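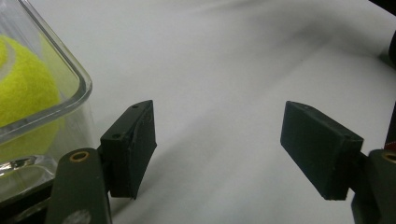
A tennis ball in a clear container, white surface.

Call for participants: sorting and putting away small things at home

We are looking for 20 people who like order, or who would like to like it. The Trirkuncombe household study looks at how people choose a container for a thing. Why does a ball go in a food box in one home, and in a drawer with old keys in another? We want to watch how you decide, and to hear your reasons after.

What you will do

You come to our room in Starkerley two times. Each visit takes one morning, from 9:30 until noon, with a break for coffee or tea. You sit at a white table and receive a tray of ordinary objects: balls, spools, spoons, batteries, soft toys and so on. Beside the tray there are containers, with and without lids. You put the objects away as you would do it in your own home. There is no correct result and we do not give points.

Between the visits we ask you to keep a short diary for one week. Please write down each time you move something to a new place in your home, also if it is only a pen. Two or three lines per day is enough.

Who can take part

You are 18 or older and you can sit at a table for an hour. You can read and write simple English, or you can bring a person who helps you. Left-handed people are very welcome – in the last round we had only one. If you work as a professional organizer, please tell us when you write. You can still join, but we put you in a separate group.

What you receive

We pay by gift card after the second visit, and we give back your bus fare if you keep the ticket. You can stop at any moment without saying why.

How to apply

Please write a short letter to Larasati Majimbun, Güler Building, room 464, Starkerley. Tell us your age, how many people live with you, and which mornings are possible. We read letters until the end of November. Everybody will get an answer, also those for whom we have no place this time.

For questions about the room, stairs or parking, please ask for Uldis Strazds at the front desk, extension 862. The elevator is on the left side, behind the mailboxes.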